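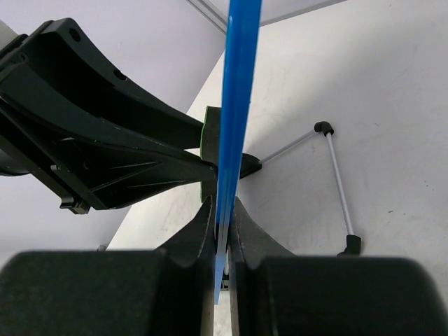 Novedades del planificador bimanual
Febrero – Boletín interno del grupo de software
Por Kwaku Kyei

En este número quiero contar en qué estado se encuentra Bonora, nuestro planificador para dos brazos, porque varias personas me han preguntado y siempre respondo a medias en el pasillo. La versión nueva ya funciona en la célula con los dos brazos, y desde el principio del mes la usamos para todas las pruebas de la pizarra.

El cambio más grande está en la forma de repartir el tiempo. Antes, cada brazo tenía su propio plan y un proceso aparte comprobaba si los dos planes chocaban. Cuando chocaban, el proceso detenía uno de los brazos y esperaba. Era seguro, pero muy lento, y a veces los dos brazos se quedaban esperando el uno al otro sin dar ningún error. Ahora existe un solo plan con una línea de tiempo común, y las dos trayectorias se calculan juntas cuando las pinzas tienen que trabajar cerca.

Bernice Aidoo ha escrito la parte que decide cuándo conviene planificar juntos y cuándo separados. El criterio es sencillo: si los volúmenes barridos por las pinzas se acercan a menos de 9 centímetros, el problema pasa al modo conjunto. En los demás casos seguimos con dos planes independientes, que cuestan mucho menos de calcular. Ella probó también un criterio aprendido a partir de los registros, pero los resultados eran difíciles de explicar y lo hemos dejado para más adelante.

Para validar el cambio hemos repetido 1252 planes guardados en Diritz, nuestra herramienta de registro. De ellos, 186 terminaban antes en una espera mutua, y con la versión nueva quedan seis. Los seis son casos en que un brazo debe pasar por detrás del otro con el codo muy cerrado – todavía no tengo una solución que me guste.

La percepción ha cambiado menos. Las cámaras de muñeca dan buena información de lo que está entre los dedos, pero el otro brazo ocupa con frecuencia una parte importante de la imagen. Por eso el módulo Osei recibe ahora las posiciones articulares de los dos brazos y elimina de la nube de puntos todo lo que corresponde a ellos. La máscara lleva un margen fijo. Con objetos finos este margen es demasiado generoso y borra también un trozo del objeto.
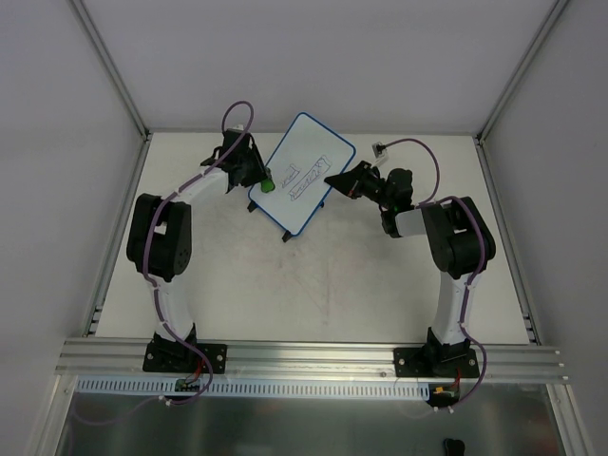 ¿Hay que volver a calibrar los brazos para usar la versión nueva?
Solo si la última calibración se hizo con el formato antiguo, que guardaba un archivo por brazo; el planificador necesita la transformación entre las dos bases en un archivo común y avisa al arrancar si no la encuentra.

Quien quiera probarlo sin ocupar la célula puede usar el simulador. La configuración de la pizarra está en la rama principal, con la inclinación como parámetro. Pido solamente que los fallos se envíen con el registro completo de Diritz y no con una captura de la terminal, porque sin los tiempos de cada brazo no puedo reproducir nada. En la próxima versión queremos reducir el margen de la máscara según el grosor del objeto. Bernice tiene ya una primera prueba y busca a alguien que revise su código.

Artículos recientes
Diritz: cómo filtrar los registros por brazo
Osei y las superficies con reflejos
Cambios en el formato de calibración
Furnetti, un editor de escenas para el simulador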